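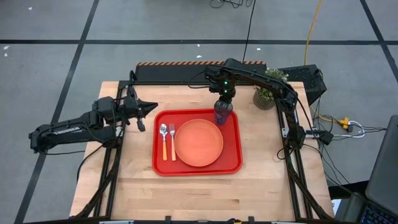 Table for One: The Unstead Build in Pictures

June 27, 2018
By Seidu Amegashie

The cup goes on last. I tried it first for most of February and the arm kept clipping the rim on its way back for the fork, so now the order is plate, fork, spoon, cup, and I will not be taking questions from people who learned it differently at their grandmother's. Blue cup in the right gripper, left one open and pointing at the spoon. The left arm does a lot of pointing.

For anyone new to this page: Unstead is what I call the whole business of two arms, a table and my free evenings. The goal is a place setting for one person, laid without my hands. I can do the same job in six seconds. The arms are slower than that, but they don't sigh while they do it.

Most of what follows is notes on the parts, in no order.

The tabletop. Butcher-block grain, and far too nice for the work. I had a gray one before it and could never find anything I dropped on it. The black extrusion took two weekends to get square. One of those weekends was spent finding out that my square wasn't.

The tray. Red, with a raised rim, and the rim matters more than the color. Spoons that land badly stay on the tray instead of heading for the carpet. My first tray was flat and I got a good deal of exercise.

The cutlery. Orange handles, metal heads. I chose them to match the plate and then had to pretend it was for contrast. Handles toward the front of the table, always. Turn one around and the script will pick it up by the wrong end with complete confidence.

The plant. It has survived the whole project in the back corner, behind the right arm, in its tan planter. Its name is Gyamfi. It has been on the list of things to move out of the way since the start and has outlasted most of the list.

The cables. Yes, I know.

The tape on the floor. Black lines on gray carpet tile. They mark where I am supposed to stand, and visitors assume they mean something more impressive.

The software. I call it Ornness, after a typo I got tired of fixing. It replaced Lavska, which was cleaner, better organized and dropped things. The log stands at 1,194 attempts, counting the ones where I forgot to put out a spoon. Nearly 600 of those were Lavska's, and I try not to hold a grudge.

Still to do: get through 50 settings in a row with no rescue from me. The plate is dependable, the fork is fine, the spoon has moods. After that comes a napkin, which I have been told is harder than everything else put together. I've bought the napkins anyway. They're orange.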